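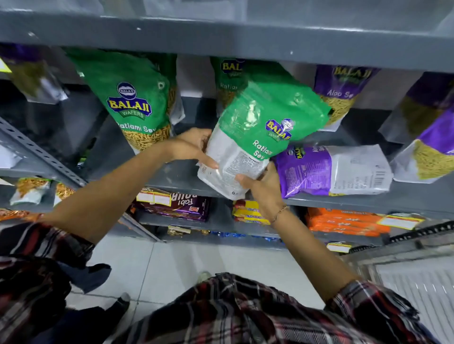

Keeping sev and other fried snacks crisp

15 June 2021
By the Bellwood Kitchen Notes desk

12 comments

Sev goes stale faster than most people expect. The strands are thin and fried, so they pick up damp from the air and the oil in them turns if they are left in the light. A few habits in the shop and at home will get you to the bottom of the bag while it is still worth eating.

At the shop

Turn the bag over before it goes in the basket. The date, the weight and the ingredients are usually on the back in small print, and bags on the same shelf can have quite different dates. Look behind the first one.

Feel the bag gently. It should have some air in it and the seams should be flat. Leave any bag that has gone limp or has oil along the seal.

If there is a clear window, check the strands through it. Long pieces with a little dust at the bottom are fine. A bag that is mostly crumbs has been squashed, though crumbs will do if you only want it for topping.

Ratlami sev is spiced with clove and pepper and is the hotter of the two common sorts. Aloo sev has potato in the dough and is milder and finer. Buy the aloo for children. Anyone with an allergy in the house should read the back every time, as recipes change.

Put snack bags on top of the shopping, never under tins.

At home

Cut the top straight across with scissors. A torn bag splits down the side and won't close again.

Tip what you need into a bowl and shut the bag straight away. Don't eat from the bag with damp fingers.

For a bag you will finish within 3 days, fold the top over twice and use a strong clip. We use the wide ones from Ikitz. Clothes pegs work if you put two on.

For anything longer, move it to a jar or tin with a tight lid. Choose one that the sev nearly fills. Write the date on a bit of tape and stick it to the lid. Wash and dry the jar before you refill it, and don't pour new sev over old.

Keep it in a cupboard away from the cooker and kettle. The fridge is no good for sev.

If it has gone soft

Spread it thinly on a dry baking tray and put it in a low oven for a few minutes. Watch it, it browns quickly. Let it cool fully before it goes back in the jar. If it smells of old paint or crayons the oil has gone off and it should be thrown out.

Using up the end of a bag

Scatter it over poha, chaat, dal or a plain cheese sandwich. Add it at the table. The last spoonful of dust can go into potato cake mix, but leave out some of the salt.

1316 shares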